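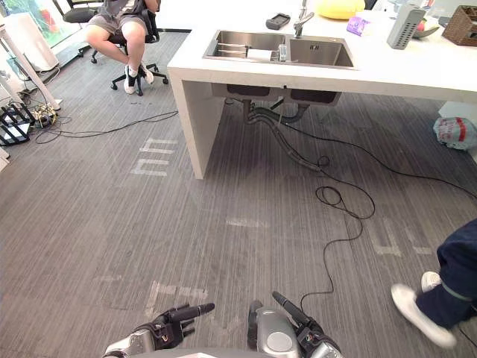 Figure 3. Kitchen island with double sink and open space beneath the counter, the layout discussed in Section 4.2.

4.2 Where the washing-up waits

I went into this part of the study thinking I'd be writing about dishwashers, and I ended up writing mostly about sinks. My diary keepers in Purkness were asked to note down every cup, plate and pan they left unwashed at bedtime, and where they left it. I had 79 households at the start and lost six of them along the way (two moved house, the rest just stopped posting the booklets back, and I can't blame them, as it was a dull booklet!).

The first thing I noticed was how much the number of bowls in the sink mattered. People with a single bowl tended to clear it before bed, grumbling as they went, as they'd need it for filling the kettle in the morning. People with a double sink (Figure 3 shows one, set into an island) used one side for washing and let the other turn into a sort of waiting room. A glass goes in, then a spoon, and by the end of the week there's a roasting tin in there that has been "soaking" for longer than anyone wants to admit. One diary has the same tin in it for 11 nights running. I was very fond of that diary.

Islands were the part I'd got wrong in my earlier write-up. I had guessed that a sink out in the middle of the room would be kept tidier, with guests able to see it from every side. The diaries don't back me up. Households with an island left more out overnight than those with a sink under a window, and several wrote that they'd stopped seeing it at all. I still think there's something in the idea for the hour before visitors arrive, but the booklet only asked about bedtime, so I can't say much more on that.

Racks deserve a paragraph of their own. I coded them in two groups, those standing on the worktop and those laid across a bowl, and I wish I'd had a third for racks that wander between the two. A rack over the bowl takes up washing space, and people dealt with this by drying and putting away sooner, or by washing less. Both turn up in the diaries, sometimes in the same house. The Kukik scoring sheet, which I used for the weekly totals, treats a clean plate on a rack as "put away". I don't agree with that, and neither did my diary keepers, who kept listing such plates anyway. I left them in.

I should say a word about the comparison with the Kirkegaard flats. Those kitchens are much smaller and nearly all have one bowl, so I'd expected them to come out tidier, and they did, but the tenants there also own fewer plates. With 300 pages of diary to get through I didn't manage to separate the two effects properly. The Flastunine follow-up asks people to list their crockery on the first page, and I'll come back to that in Section 5.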